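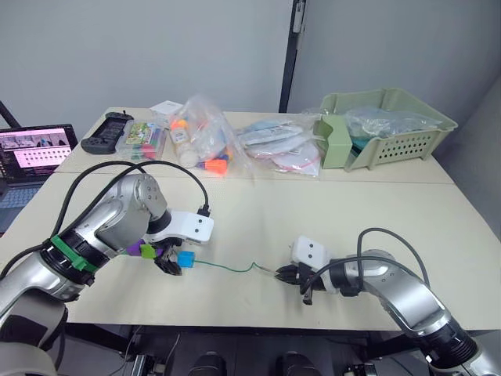 Home News Workshops Back issues Contact

Blocks and cord at the Bovier table

The small-parts table at Bovier was in use again in February, with colored blocks and green cord out across the middle and the supplies kept in a row at the back. We have 36 sets of blocks now. Lucero Ayala put together the last batch after Londoño sent the pieces over loose in one carton, and she would like everyone to know that the purple ones run short first.

Cord comes from Birkavthorpe on a 200-foot roll. Cut it before you sit down. Short pieces get lost, and long ones drag across the table and take the blocks with them, so use the marks on the cutting board in the drawer.
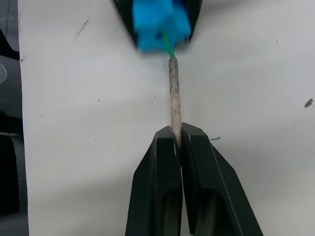
Green cord between a blue block and a mottled rod.

If the end of a cord frays, trim it and start over with that piece. The braid opens up quickly once it has been pushed at a few times. Please don't tape the ends - the tape leaves glue on everything and Lucero spent an evening cleaning it off.

Markers stay in the clear box. Small items go back in their bags at the end of a session, and the bags stay along the back edge where people can find them.

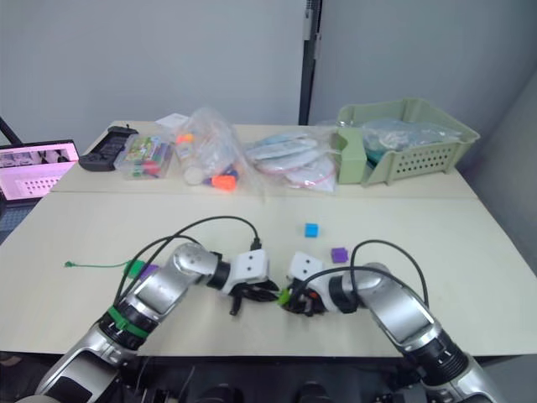
Blue and purple cubes out on the table, with bags and the green basket at the back.

The Skudisden table will get the same setup next, using 2 of the spare sets. If you have clear bags at home in decent shape, leave them on the shelf by the door. Cord requests for the next order should reach Lucero Ayala by 27/05/2021.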